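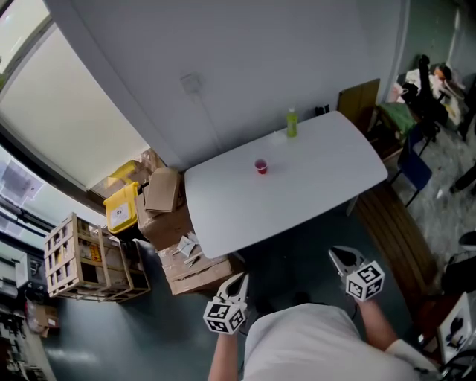 *Two hand-held grippers, a red cup and a green bottle on a white table.*

# House rules for teaching a robot by hand

The guide that the Nultbridge workshop group put out in July runs to 37 pages, and most of them deal with things a visitor would walk straight past: how to start a recording, where to stand, what to leave on the table, and what to do with a take that went wrong.

It covers one kind of work. A person holds a gripper in each hand and does an ordinary job with them, such as moving a cup or putting a lid on a jar. Cameras on the grippers and on the person's head record it. The recordings are then used to train a robot to do the same job with grippers of the same shape. There is no robot in the room while this goes on, and that has left a gap in the rules. Safety standards for robot arms deal with fences, speeds and stop buttons. They have little to say to someone with a plastic tool in each hand and a camera on their head.

Workshops filled the gap as they went along. Nultbridge had a sheet of paper by the door. Rarkton, which does the same sort of work on a larger scale, had a long email that new starters were told to read. When the two began sharing recordings last year, they found that they didn't agree on when a take began. Nultbridge started with the grippers already over the table. Rarkton started with the hands at the person's sides. Joined together, the two sets were hard to use, and 400 takes had to be trimmed by hand.

The guide settles the point early on. Every take begins and ends with both grippers held clear of the table and touching nothing. The jaws are to be open at the start. The person waits for a slow breath, then begins. Operators at Rarkton complained that this made them feel like divers on a board, but the rule stayed in.

The next section is about the table. Only the objects named on the task card may be within reach, unless the card asks for clutter, in which case the clutter is listed too. Containers that have held a drink are allowed. Full ones are not. The guide is less strict about the rest of the room, and says that boxes, chairs and shelves in the background are useful, as a robot trained against bare walls may do badly in a kitchen. It draws the line at the floor. Anything that a person could trip on while looking down at their hands has to be moved out of the standing area, and leads must be clipped to clothing so that they can't catch on the tools.

## Faces and bystanders

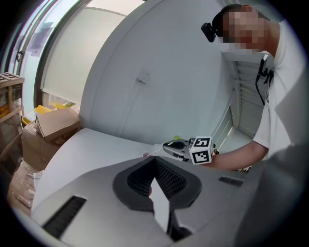 Privacy takes up more space than any other subject, and it was the part that caused the most argument. With this many cameras in use, the person doing the work will end up in the recording whether or not anyone meant them to. A camera on one gripper can look straight up at the operator, head camera, T-shirt and all, while the other hand holds its own tool over the table. The face in that view has been turned into blocks, and the guide asks for this on every recording that leaves the building. It also asks for a check on printed matter. A sheet of paper on a window, or a label on a parcel, can carry a name and address. Anything that can be read at full size must be covered before work starts or blurred afterwards.

Operators sign a consent form for each project, and can withdraw a take up to the day it is shared. Visitors are kept out of the room while cameras are on.

## Markers and checks

Each tool used under the guide carries a cube printed with black and white patterns, which software reads to work out where the tool is. A sleeve or a thumb over the pattern can spoil a take without the operator noticing. The cubes are to be wiped at the start of a session, checked for lifting corners, and never swapped between left and right. A worn print is replaced as a full set.

The Povden checker, a small program that both workshops now use, goes through each recording and marks the stretches where a cube can't be read. It doesn't delete them. A person looks at every marked stretch and decides. Puma, the task list the two sites share, has a column for these decisions, with a short reason against each one.

## Failed takes

Dropped cups used to be thrown out. The guide says to keep them, label them as failures and carry on with the next take from a reset table. Operators must not be paid by the number of successes, a rule that Rarkton had to change its contracts to meet.

Hours are limited as well. The tools are light, but holding two of them out in front of the body is tiring, and tired people take short cuts with their elbows and backs that then turn up in the training. The guide asks for a seat near the table and a break whenever the operator wants one. Both workshops are keeping a record of breaks taken, and the section on hours will be looked at again when the next edition is drafted.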